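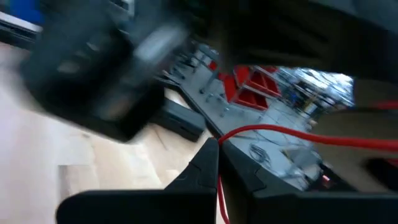 Figure 1. Wrist view of a thin red cable held at the fingertips.

Handout 8: Reviewing a bought-in handling kit
Module: Automation in Small Workshops
Module leader: Marin Vlachou
Practical sessions: Rok Begović

Purpose of this handout

Students are asked to assess the Rummont cable handling kit as though advising a workshop that is thinking of buying it. The kit is supplied by Krasniqi and is sold for use with two-arm work cells. These notes set out what is in the kit, what the supplier says about it, and what the review must cover. They should be read before the Saturday practical.

The client in the exercise is Farkden, a maker of control boxes for greenhouse heating. Farkden fits cables by hand at present and has asked whether part of that work could be passed to a robot. Its product range changes often and its batches are small. The longest run in the order book is 61 boxes.

What is supplied

The kit consists of one pair of narrow fingers, a wrist camera with its bracket, a licence for the control software, and a printed setting-up guide. The arm, the gripper body and the work table are not included. Students should note this early, as the supplier's leaflet describes the kit as “complete” on its first page and lists the exclusions on its last.

A second pair of fingers may be ordered separately. Training is offered by Krasniqi at its own premises and is charged per person.

Notes on the fingers

The fingers taper to narrow tips. In Figure 1 they meet closely at the point where they hold the cable, and a narrow gap opens between them lower down. A length of the cable hangs through that gap. When writing up the practical, consider whether this matters for the client's work: a cable that passes between the fingers may be well guided, or it may be in the way when the fingers open. Reviews should say which was found, and for what thickness of cable.

The supplier states that the fingers will hold a cable without marking the outer cover. No test method is given. Groups should agree a method of their own and write it down before they begin.

Notes on the camera

A wrist camera moves with the gripper. This gives a near view of the tips at all times, but the background turns and tilts as the wrist does, and anything moving quickly is blurred. In Figure 1 the cable is thicker and less distinct as it comes closer to the camera, and the second arm at the upper left is heavily blurred. A reviewer should ask which parts of the job can be judged from this view alone and which call for a fixed camera as well.

Bright surfaces should also be considered. There is glare on the far left of the wooden work surface in the figure. Farkden's workshop has roof windows, and its benches are a light colour.

Claims to be checked

The leaflet says that a trained user can change the fingers in 15 minutes. Time this twice, with a different student each time, and report both results.

It says that the fingers are good for 1,000 grips before they need to be inspected. This cannot be tested in one session. State plainly in the review that it was not tested, and say what evidence the client should request from the supplier.

It says that the software can be taught a new cable path “in moments”. Treat this as advertising. Record the time your group needed, including failed attempts.

Comparison

A rival service is offered by Fundow, which rents a whole cell by the month and sends a fitter to set it up. The price list is in the module folder. It was last revised in July and should be used as it stands. The rented cell costs more over a year than the kit, but the kit price leaves out the arm, and the two figures must not be set side by side without correction – a fault that lowered several marks last year.

Form of the review

The review should be addressed to Farkden's works manager and written in everyday language. Begin with the recommendation. Photographs may be used where they support a point in the text, and each must be numbered. Test records go in an annex. One copy is required from each group.

Questions about the brief should be put to Marin Vlachou. Questions about access to the cell should be put to Rok Begović.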